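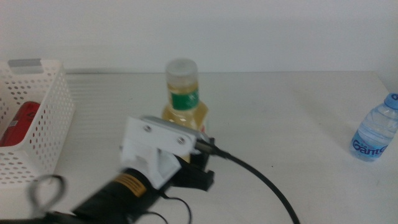

Perforated baskets in the pantry -- worth it?

endside_mel
I finally got going on the pantry and I'm putting everything in those white plastic baskets, the ones with rows of little round holes. So far I love them! Cans and boxes go in and I can pull the whole lot out at once. My problem is the tall bottles (oil, iced tea, vinegar). Do they go in a basket too or do you leave them standing on the shelf?

R. Cosgrove
Leave them standing. I had oil in a basket for a year and every drip went straight through the holes onto the shelf paper. Took me forever to scrub off.

hodumow_kitchen
Disagree with Rangi. Put a folded paper towel in the bottom and swap it when it gets gross. A loose bottle is the one that gets knocked over when you reach for the one behind it, and I've cleaned up a full bottle of oil off a tile floor -- never again.

R. Cosgrove
If you have to line it, why buy the one with holes? Get a solid bin.

endside_mel
Because I already own the ones with holes lol. They were on sale and I went a little nuts.

Ctibor Procházka
Square bottles are fine in a basket, they sit flat against each other. Round ones roll around and tip. Also measure your shelf height before you decide, I had 2 inches to spare with the cap on and it was a pain getting anything out over the rim.

hodumow_kitchen
Good point on the rim. What are you doing for labels?

endside_mel
Gray tabs on the top edge, just a marker on them for now. My husband still puts soup in with the crackers.

R. Cosgrove
Labels won't fix that one.

endside_mel
OK, trying the paper towel thing with the oil and leaving the tea out. Will report back in November if I remember!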